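The club I joined by accident 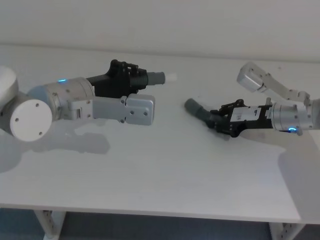
Left arm, right arm, and the table we have spent a month learning to respect.

I signed up for the robotics club at the Claltthorpe adult learning center in November because the pottery class was full. I would like to claim a deeper motive, and my application form did claim one, in three sentences about lifelong curiosity. But it was pottery, and then it was this.

The club meets at 7 p.m. and ends when the building does. I had pictured something with wheels, a kit maybe, possibly a robot that followed a strip of tape around a gym floor. What we have is a pair of arms facing each other over a white table, and a project we are calling Lesoseck, a name that came from two people typing on the same keyboard and that has outlived several better suggestions.

The project is a handoff. One arm is supposed to pass an object to the other arm, and the other arm is supposed to take it. My nephew could do this at ten months, usually with a cracker, and often without being asked. I explained the project to my sister over dinner and she waited politely for the rest of it.

There is a student competition in the spring called the Iyamu Open, and the handoff is the beginner event. Each team gets 20 attempts. You score a point when the object changes arms and stays off the table for 5 seconds afterward. I remember reading the rules and thinking the 5 seconds was a formality. The 5 seconds is where we live now.

Before any object is involved, though, you have to get the two arms to agree on where the middle is. I had assumed the middle was a thing tables came with. The left arm has one idea of where it is in the world and the right arm has another, and both of them will defend their position to several decimal places. So we bring them toward each other very slowly, tip toward tip, stop, write down the numbers, back off, change something small, and do it again. If you walked in during this part you would think you were watching two herons work up to an argument.

I was given the job of keeping the log. This is the job you get when you can't code and have legible handwriting, and I have grown protective of it. Our spreadsheet has 371 rows. The comments column began in a professional tone ("right arm low, adjusted") and has drifted. Row 112 just says "no." A stretch somewhere in the 200s is all about the word "forward," which meant one thing to half the club and the opposite to the other half for an entire evening. We tried saying "toward the door," which worked well until somebody moved the table.

Moving the table, by the way, is now forbidden. So is leaning on it, setting a coffee on it, and wiping it with what was described to me as "unnecessary enthusiasm."

The trouble at the moment is the approach. The left arm likes to come in level, or nearly. The right one keeps arriving from above with its gripper tipped down, like a person reading somebody else's newspaper. We have argued over whether this is a problem. One camp says both arms ought to come in flat so the geometry is simple. The other camp says a downward tilt is fine, good even, and we should quit fighting it and aim the left arm to suit. I am in the second camp, mainly for reasons of fatigue.

We did try both ways with a foam block. Flat was prettier. Tilted held on longer, on average, though our average is built on a small pile of tries and one of those involved the block going under the radiator. My log entry for it reads "left the competition area."

I should say what I've learned, as the club's sign-up page promised I would learn things. I can now read a short script and say which line makes the arm move, provided there is only one. I know that you slow everything down to a crawl the first time you run a new path, and that the person who says "it's the same path, it's fine" should be the person holding the stop button. I have learned to say "end effector" with a straight face. My husband has asked me to stop using it for the salad tongs.

The center paid for the table and the lights. For the rest of it we put in for a Paltadetti grant, which could be as much as 2,000 dollars and would mostly go toward the entry fee, travel and a quantity of foam blocks. The form asked for expected outcomes. We wrote "reliable bimanual transfer of small objects," and then somebody wanted to know whether we should mention the radiator, and we voted, and we didn't.

Next meeting we try a block that's a little narrower. I have already added the column.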